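Tags: Archive > Toy kitchen list > Data gathering

From: Marlina Rahman
To: Hirnardale list
Re: Re: how many more sausage episodes
16/10/2023

Quick one, have to be out of the lab by six.

Ebenezer Akpalu wrote:
> Can you say where we are on the kitchen set? Drirkton wants a
> number before they train again. Also are you still resetting the
> objects the same way every time? Last round the policy only
> worked with the sausage in one spot and I'd rather not pay for
> that twice.

Number is 311 kept. 374 recorded. The rest I threw out, mostly my fault, bumping the controller or stopping too early. Logs say which ones, column four.

No, not resetting the same way. Sausage goes down at whatever angle it lands, I nudge it only if the arm cant reach. 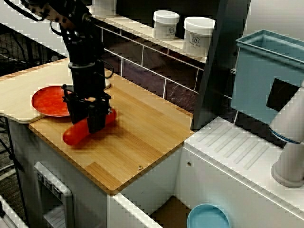
Sausage between the fingers, red plate to the left.

Close the fingers slowly please, all operators. Fast closes look fine on video but the gripper signal jumps and Suwannarat's script flags it. And no hovering while you think - the model learns the hovering too, we had that in May.

Second task is the bowl. Blue one, light plastic. Cutting board comes in for these so the background isnt identical all the way through. Move the board between episodes. Turn it. Let it hang over the edge if you like, doesn't matter as long as it stays put.
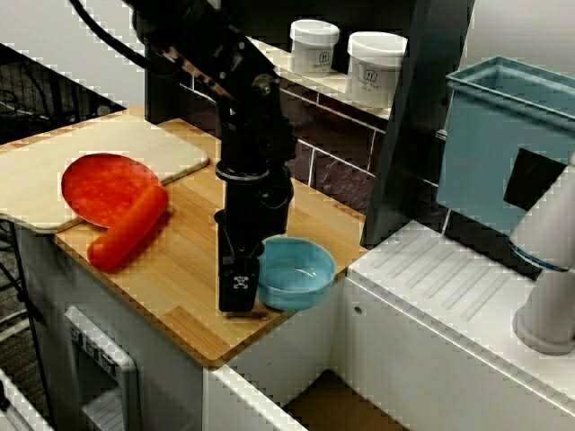 Gripper down next to the bowl, board off to the left with the food on it.

Labels: write what you did, not what you meant to do. If the instruction was "move the bowl back" and you only shoved it, label it a shove. 17 of the bad ones were fine motions with the wrong sentence attached. I fixed those by hand and counted them as kept, so dont go looking for them in the reject folder.

Also change the bowl's position. Front, middle, near the tiles, wherever. I want the approach from both sides and the rim at different distances.
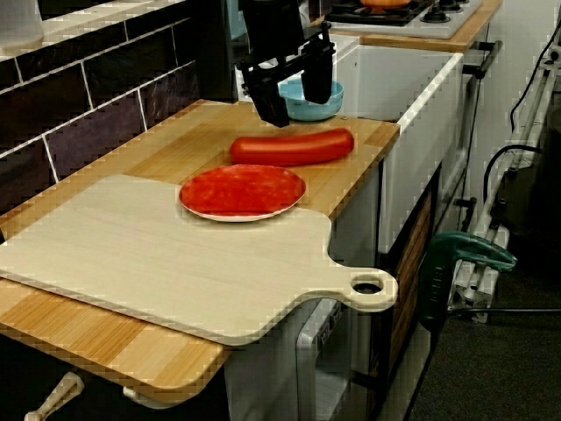
Side view stays on for every episode from now on. Ultano says the extra view slows thier upload, I know, they can run it overnight. We need it for depth, the front view alone makes "above the bowl" and "behind the bowl" look too much alike.

Target for the bowl task is 200 kept. Split the shifts however you want but swap operators halfway, otherwise we train on one persons wrist. Ebenezer - tell Drirkton they get the sausage set first, bowl set when its done, I'm not giving a date.

Marlina

Last updated: 16 October, list archive

Comments (3)

tk_ops: does the slow close rule apply to the bowl rim as well? mine slips if I go slow

Marlina R.: yes. Go deeper over the rim before closing, then slow is fine

gripfan: we relabel from video after the session, two people, keep only where they agree. Costs time but it caught a lot of our "shoves"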